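Hindside small parts store – progress report for June

Hi all, and thanks again to Pistier for the second payment, which landed right when the shelving bill did. I'll keep this shorter than last time (I know, I know, you had to scroll).

The big news is that the sorting is well under way! When I wrote the application I guessed we had a couple of cupboards' worth of knobs, hinges, feet, washers and odd little caps. I've now logged 187 separate kinds of part, and there are still 7 cartons from the Godoy workshop clearance that I haven't opened. They're heavy, so I'm expecting screws.

Most of the month went on storage. I'd budgeted for opaque drawers and I'm so glad I held off, as I spent half of last winter pulling drawers open to see what was in them. We've gone over to see-through boxes with dividers instead, the tinted brown sort with a lid, and they're a joy. You can tell from across the table whether there's anything left inside.

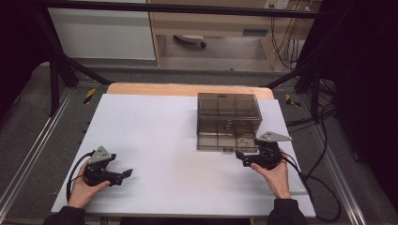
Labels are the slow bit. I started off writing them by hand, then changed my mind about the numbering after 13 boxes and had to peel the whole lot off again – my own fault, and the glue is horrible stuff. The new numbers match the Kivano list, so anyone who borrows from both stores can use one sheet. I've also moved the label from the lid to the side, because lids wander.

Money is fine. The box order came in at $365, a little under what I'd put down, and I'd like to spend the difference on spare dividers if you're happy with that. Could you let me know before the next order goes in?

Still to do: the Godoy cartons, a proper home for the long hinges (they don't fit in anything!) and a printed list for the front desk. The list was meant to be finished by now and it isn't. I'd sooner wait until the cartons are sorted than print it twice, so please expect it with the next report, along with the receipts.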